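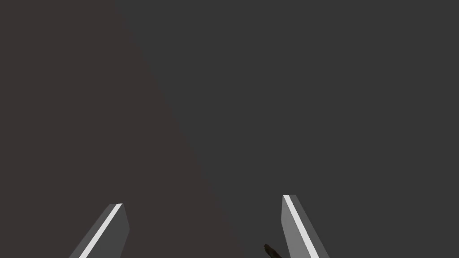
I've had the Prasta two-finger gripper for a month now, and I've got opinions. It's the simulation model I mean, the one Naidoo sells for 20 quid as an add-on for Cetus, so I've not had to find bench space for it or explain another parcel at home.

Setting up was painless. The download is 202 MB, the fingers come ready tapered, and you can change how wide they open without digging through a settings file (hooray!). I swapped it in for the stock clamp I'd been using since June and ran 400 grabs with each, same objects, same speed. Prasta dropped 16. The stock one dropped loads more and I gave up keeping score, which tells you plenty.

What I like most is the view from the wrist camera. The fingertips stay low down, so there's masses of clear space above them for lining things up.
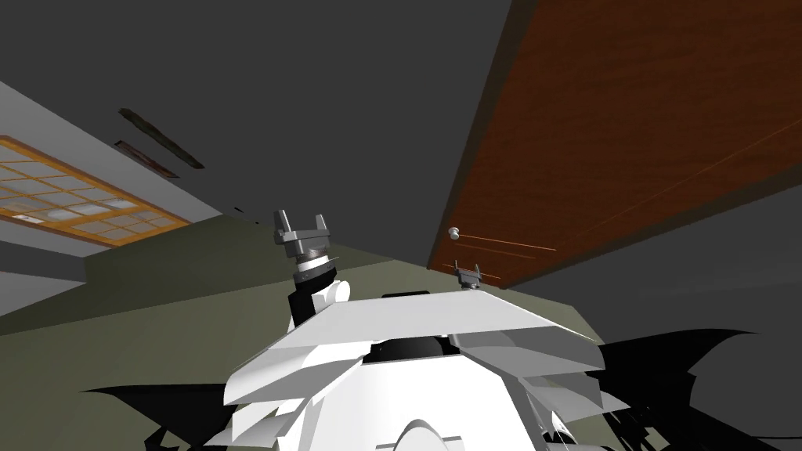

Mallville Tinkerer
Home robotics reviewer

On a two-armed robot it's a bit more of a faff. You have to load the gripper once for each arm, and mine kept forgetting the settings for the second one until I saved them under a different name. I also like a low camera looking up past the body for checking both wrists – handy when one arm is working up near a big wooden panel and the other is much closer to you.

Grumbles? The help pages are thin, and small dark objects are hard to make out against a dark background, so turn the lights up before you start. I'd still buy it again. Four stars from me, and I'm trying the wider fingers next.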